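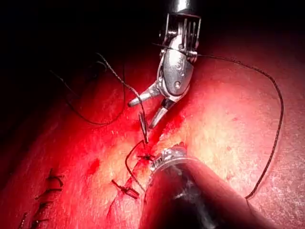
Jindden Needle Driver Set: a review from the person who had to fill in the purchase form

Rating: 3 out of 5, and I argued with myself over it

I buy equipment for a surgical robotics training lab. My expertise in suturing is limited to having once sewn a button onto a coat that I was wearing. My expertise in quotes, however, is considerable, and after a budget cycle with the Jindden set I feel ready to share it with anyone who is staring at the same brochure and wondering where the rest of the money goes.

The rest of the money goes everywhere. I'll get to it.

What you are buying

The set is two wristed needle drivers, a storage tray, the sterile adapters, and a printed manual thick enough to level a cart with. The wrist camera is separate. The cable for the wrist camera is separate from the wrist camera. The bracket that holds the cable comes free, and the sales sheet gives it a paragraph of its own.

Our shortlist also had the Flidine drivers on it, and for one exciting afternoon a refurbished pair from Dervishi. Dervishi resells, repairs, and will answer the phone, and these are three things I had stopped expecting from a single company in this business. The refurbished pair went to somebody faster than me. I mention it because if your purchasing office can approve something in less than a month, you should call them before you read any further.

How they work, according to people who can sew

I asked our instructors for written feedback and got back a collection of grunts, which I have translated.

The wrists are very good. They go where they're pointed, they stay there, and the jaws hold a curved needle without letting it roll. Holding thread is a slightly different matter. With fine strand the grip is sure. With the thicker braided black stuff, people tended to grab it twice, the second time with feeling. The Flidine jaws did better at this during the demo, though the Flidine rep was driving, and reps could tie a bow on a moving bus.

Knots came out flat and tidy once people had a few sessions behind them. Before that they came out the way knots do. The learning curve is worth budgeting for, because beginners go through suture like a cat through curtains. Our original estimate for thread was based on the length of a wound. It should have been based on the length of a hallway.

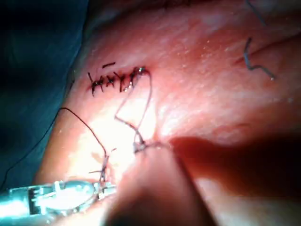
Four interrupted stitches in a row, with a short cut end of suture lying just above them.

The cut ends deserve their own line in somebody's procedure, if only so that everyone agrees on who picks them up. On our forms they're covered by "general housekeeping," a phrase that has never picked up anything.

The wrist camera, sold separately

I was against the camera. It looked like the sort of thing added to a quote to make the total feel more complete. I've come around most of the way. The view from the wrist is close enough to see which way a tail is pointing and whether the edges of an incision are meeting, and instructors have begun using it to settle disputes that used to be settled by seniority.

Two complaints, though. The first is shadow. When something gets very near the lens it turns into a big soft blob and takes a good chunk of the view with it, and there is always something very near the lens, as that is where the instruments live. The second is glare. Polished shafts under strong light throw back a white patch that swallows whatever tissue is behind it. The manual suggests adjusting the lighting. The lighting is adjusted by a dimmer, sold by Jindden, and you'll never guess how.

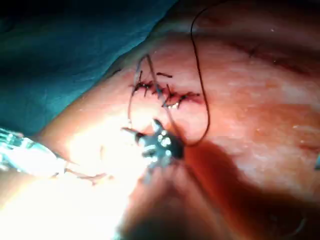 Black suture looping down past the stitches and back to the jaws. The bright patch at lower left is the glare I keep going on about.

We ended up buying a cheap diffuser from Clostik that clips over the lamp. It's ugly, it hums if you knock it, and it helped more than anything in the Jindden accessories catalog. Check that it fits your lamp head before ordering. We did that afterward, and one of us now owns a very nice spare.

The part where the money is

Right, budgeting. If you're only here for this, welcome.

The drivers are rated for 200 uses each. A small counter in the adapter ticks up every time you attach one, and when it gets to the limit the system declines to recognize that instrument ever again, however nicely you ask. On paper this seemed generous. Then we found that a "use" is an attachment. Take a driver off to wipe it down, put it back on, and that's another one gone. Take it off to show a visitor how the little pulleys work, same thing. I now feel a small physical pain when I hear the click.

So before you write down any figure for replacement instruments, go and stand in the room with a notepad during a normal session and see how often people swap things. I planned from the number of sessions on the calendar. My forecast was, to use the finance office's word, "optimistic." They have a tone for it.

Next, the service plan. Jindden offers one at purchase and a much worse one later. I hate this practice and I recommend giving in to it. Ours covers calibration, the adapters, and loan instruments while yours are away. It doesn't cover jaws damaged by "contact between instruments," and since closing a wound with a pair of drivers involves putting them nose to nose for most of the day, I asked what kind of contact they had in mind. I have it in writing that light contact is fine. I also have it in writing that the decision on what is light rests with Jindden. Get that email before you sign.

Then training. A starter day is included, it's decent, and the trainer stayed late. Extra days cost more than I'd have thought a person could cost. We sent our own people to the included one and had them teach everyone else, with mixed but affordable results.

Consumables are the line I got most wrong. Suture, needles, drapes, tissue, sharps disposal, wipes that the manual specifies by name. Each is small. Put them on a separate sheet from the capital request if your institution lets you, otherwise they'll be trimmed in the first round by someone who assumes that a robot, having been paid for, is free to feed.

Shipping: the tray arrived in November, the drivers arrived before it, and for a while we kept a pair of precision instruments in a padded lunch bag. Ask for everything in a single shipment. It's a box on the order form, near the bottom, in gray.

Compared with the Flidine

I did a proper side by side, and I'll spare you the spreadsheet. The Flidine drivers cost more up front and last longer before their counter runs out. Their camera is built in, so there's no cable, no bracket, and no paragraph about the bracket. Their service plan is shorter and easier to read. Our instructors liked the Jindden wrists better, and strongly, and in the end that decided it. I can defend a higher running cost to a finance office more easily than I can defend a cheaper tool to the people who have to hold it.

If you run a small lab with light use, I'd look hard at Flidine. If your machines are busy all day and you can get the replacement instruments written into the contract at a fixed price, Jindden makes more sense. If you can't get a fixed price, ask again with the Flidine quote left face up on the table. It worked for us, partly.

Things I liked

The wrists. The feel of the jaws closing, which everyone who touches the controls comments on. The tray, which fits the sterilizer without persuasion. Phone support picks up before lunch.

Things I didn't

The counter. The camera cable, which is stiff and has opinions. Phone support after lunch. The accessories catalog, where a replacement screw is listed with a photograph, a part number, and "price on request." I requested it. I'm using a different screw.

Would I buy it again

Yes, with a larger replacement budget, the service plan from the start, and the diffuser already clipped on. I've taken off one point for the counter and another for the way the camera is sold in installments. The remaining three belong to the wrists.

Update: the renewal quote for the service plan came in a few hours after I wrote the above. It's gone up. The bracket is still free.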